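Why do we wash dishes with soap?

Water alone is not very good at cleaning a greasy plate. Grease and water do not mix, so the water slides over the top and the grease stays put.

Soap is made of tiny parts called molecules. One end of each molecule likes water. The other end likes grease. The grease end grabs on, and the water pulls the whole lot away – down the drain.

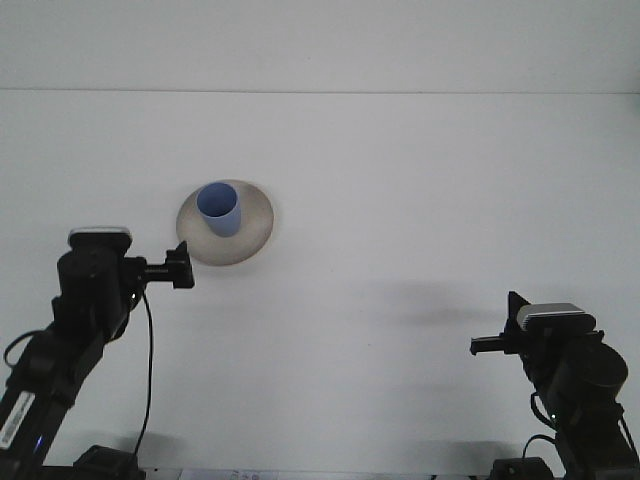
Naveed Niazi asked whether cold water works too. It does, but more slowly. Warm water makes grease softer, so the soap can break it up faster.

Rinse everything at the end so no soap is left behind.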